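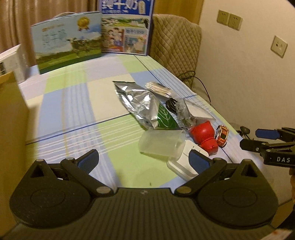

Tabletop set, checked cloth, both grippers in view.

Solange Jacquet wrote:
> Did adding the cluttered tables help, or was it just more data?

We kept the total at 1406 demos for both runs. Swapping 700 tidy-table demos for cluttered ones took Lebrun from 31 to 44 good grasps out of 60. Foil bags and clear wrappers are still the worst. I haven't tried it on the Birmont split yet, so don't quote it for that. Logs are in the Plalach folder under February.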